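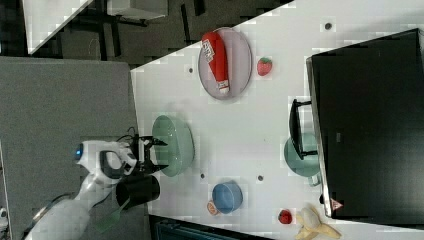

# Kitchen and Break Room Inspection: Grornau Building, Ground Floor

Date of inspection: 1 November 2025
Building operator: Estside
Areas covered: main kitchen, east break room, dry store, waste alcove
Accompanied by: Deok-su Shin (building services)
Next scheduled inspection: January

Marks used on this sheet: **P** pass, **C** pass with comment, **F** fail, **N** not checked. An item marked F carries an action in the table at the end. Comments are written only where the mark needs one.

## A. Access and floors

- [x] A1. Doorway clear to full width. **P**
- [x] A2. Floor free of loose mats and trailing leads. **P**
- [x] A3. Floor covering intact at sink and dishwasher. **C**
 - The seam at the dishwasher has lifted at one corner. The lip is low but catches a shoe sole. It was taped at the time of inspection. Tape is accepted until the next visit, not after it.
- [ ] A4. Threshold strip fixed at both ends. **F**
 - The strip between the main kitchen and the dry store is loose on the store side. Two screws are missing and the remaining one turns freely in its hole. The hole needs to be plugged and redrilled. A longer screw in the same hole was tried last year and did not hold.
- [x] A5. Wet floor sign available. **P**

## B. Water and sinks

- [x] B1. Hot tap delivers hot water within a minute. **P**
- [x] B2. Static water pressure within limit. **P**
 - The limit for this building is up to 80 psi at the kitchen tap. The reading was under the limit with all other outlets closed.
- [x] B3. Hand sink separate from dish sink. **C**
 - The hand sink is separate but had mugs standing in it. Mugs were removed. The label above the sink has faded and should be replaced with a printed one.
- [x] B4. Soap and paper towels stocked. **P**
- [ ] B5. No leak under either sink. **F**
 - There is a slow drip at the trap under the dish sink. The cabinet floor has swollen along the front edge. Building services tightened the slip nut during the visit and the drip slowed. The washer should be replaced. Clear everything out of the cabinet before the work so the base can dry.
- [x] B6. Shutoff valves reachable and labeled. **C**
 - The cold valve label is on the wrong side of the pipe. It can be read only with a mirror.
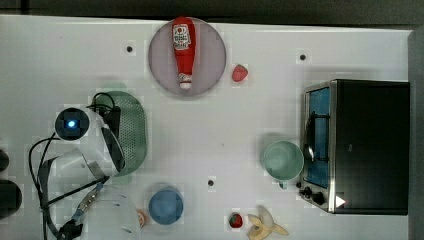

**Saodah Purba**
*Workplace Safety Inspector, Estside*

## C. Electrical

- [x] C1. GFCI outlets trip and reset on test. **P**
- [x] C2. No extension cords in permanent use. **C**
 - One cord was found behind the coffee station. It was not plugged in. Removed to the building services office.
- [x] C3. Plugs and cords undamaged. **P**
- [x] C4. Heating appliances plugged directly into wall outlets. **P**
- [ ] C5. Current test label on every portable appliance. **F**
 - The kettle with asset tag 13 has no readable test label. The body of the label is there but the ink has washed out. The kettle has been taken out of use until it is retested. Use the laminated labels from the Ahuja order for anything that stands near steam.
- [x] C6. Panel schedule matches circuits. **C**
 - The kitchen circuit is still shown as "copy room." This was noted at the last inspection as well. Deok-su Shin has the corrected schedule and will post it.
- [x] C7. Light fixture covers in place. **P**

Comment on C4. Heating appliances draw most of their rated load for the full heating cycle. Two of them on one circuit will usually trip the breaker during the lunch period, and staff then move one to whatever outlet still works. Over a few months this is how cords end up stretched across walkways. Any new heating appliance should be cleared with building services before it is unpacked. The request form asks for the rating plate data. A photo of the plate is acceptable if the numbers can be read.

## D. Fire

- [x] D1. Extinguisher present, correct type, gauge in green band. **P**
- [x] D2. Extinguisher not blocked. **C**
 - A stack of flattened cartons was leaning against the bracket. Moved during the visit.
- [x] D3. Fire blanket in its case, pull tabs hanging free. **P**
- [x] D4. Nothing stored on top of heating appliances. **P**
- [x] D5. Heat detector uncovered and free of grease. **P**
- [x] D6. Evacuation plan posted and current. **C**
 - The plan still shows the east stair as closed. It reopened after the repainting. New plan requested from Gun-woo Hong.

Comment on D5. The detector above the cooking area is a heat type and should stay that way. A smoke type was fitted there for a short period and gave repeated false alarms. If the unit is replaced under warranty, check the model code on the box before it goes up.

## E. Cleaning and sanitizing

- [x] E1. Sanitizer solution at working strength. **C**
 - The target on the posted card is 200 ppm. The bottle in the main kitchen matched the card. The bottle in the east break room was weaker than the lowest color on the strip and was emptied. It had no mixing date.
- [x] E2. Test strips in date. **P**
- [ ] E3. Chemicals stored apart from food and dishes. **F**
 - Oven cleaner was found on the shelf with the paper cups. The cups on that shelf were discarded. The cleaner goes in the locked cabinet in the waste alcove.
- [x] E4. Spray bottles labeled. **P**
- [x] E5. Cutting boards free of deep scoring. **C**
 - One board is near the end of its life. Replace at the next order.
- [x] E6. Worktops cleaned and free of open cracks. **P**

The dosing unit sold under the name Evari has been suggested for the east break room. It would fix the strength problem in E1 at the source, provided the wall behind it can take the bracket. No recommendation is made on this sheet. Hala Zoubi is collecting prices and will report separately. Until then, the person who mixes a bottle writes the date on it and tests it with a strip. If the strip reads under 200 ppm, the bottle is emptied and mixed again. Topping up a weak bottle with concentrate is not permitted, as the result cannot be predicted from the volume left.

## F. Food storage and serving items

- [x] F1. Refrigerator temperature within range, log filled in. **C**
 - Temperature in range. The log has gaps over the holiday period. Gaps should be marked "building closed" and initialed.
- [x] F2. Raw food below ready-to-eat food. **P**
- [x] F3. Opened items dated. **C**
 - Most items dated. Several jars in the door had a name but no date. A name alone does not meet the rule.
- [ ] F4. Dry goods off the floor. **F**
 - Two sacks of rice and a carton of napkins were on the floor of the dry store. The shelving has space for them.
- [x] F5. Shared condiments closed and clean at the cap. **C**
 - See comment below.
- [x] F6. Plates and bowls free of chips. **P**
- [x] F7. No sign of pests. **P** 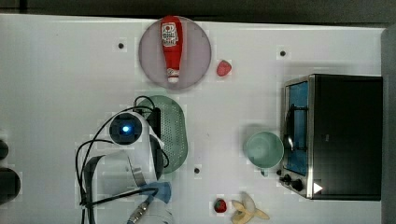

Comment on F5. Shared condiments are the item most often marked down in this section, and the cause is nearly always residue at the closure. Caps should be wiped at the end of each meal period and the bottle returned to its place. The manufacturer's storage instructions take priority over local habit. Bottles left out for service may stand upright or be laid on a plate, as with the red ketchup bottle on the pale purple-gray plate. The plate goes through the dishwasher with the rest and is not put back on the table after a wipe. Refilling a branded bottle from a bulk container is not allowed in this building. The date on the bottle then no longer applies to the contents, and allergen information may be wrong.

Comment on F3. The marker kept on the refrigerator door was dry. A replacement was supplied. Tape labels come off in the cold and end up on the bottom shelf, so write on the lid where the lid will take ink.

## G. Waste

- [x] G1. Lidded bin, liner fitted. **P**
- [x] G2. Food waste removed daily. **P**
- [x] G3. Recycling stream not contaminated. **C**
 - Coffee grounds in the paper bin.
- [x] G4. Alcove floor drain clear. **P**
- [ ] G5. Ladder and tool storage. **N**
 - The storage closet was locked and the key was signed out.

## Actions

| Item | Action | Assigned to | Priority |
|---|---|---|---|
| A4 | Plug, redrill, and refix threshold strip | Deok-su Shin | High |
| B5 | Replace trap washer, dry cabinet base | Deok-su Shin | High |
| C5 | Retest kettle, fit laminated label | Gun-woo Hong | Medium |
| E3 | Move oven cleaner to locked cabinet, brief cleaning staff | Jeptoo Magesa | High |
| F4 | Clear dry store floor | Jeptoo Magesa | Medium |

High priority items are to be closed before the next scheduled inspection and confirmed in writing with the item code in the subject line. Medium priority items may be closed at the inspection itself if the work can be seen.

## Notes carried forward

- A3: tape at dishwasher seam expires with this sheet.
- C6: second notice. A third will be recorded as a fail.
- E1: bring spare strips for the east break room.
- G5: ask for the closet key at sign-in.

Copies to: Jeptoo Magesa, Gun-woo Hong, Hala Zoubi, building services file.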